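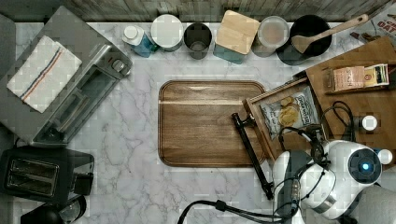

Written by Eusebio Garrido, with fixes from Nesrin Coşkun
Pavisstead Robotics Club - Kitchen Task Guide, March

Section 2: Setting up the counter

1. Put the cutting board in the middle of the counter. I like to leave clear marble on the toaster side so the arm has room to swing (trust me!).

2. Push the teal canister and the utensil crock to the back, against the wall.

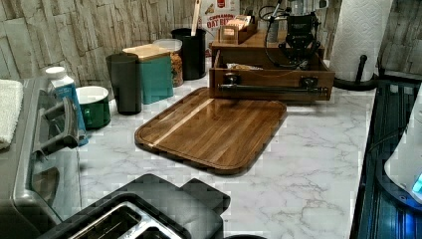 3. Now start Purves and load the counter profile, number 405. Run it at 200 the first time - you can go up to 2,000 later.

Caution: keep your hands off the board while the arm is live.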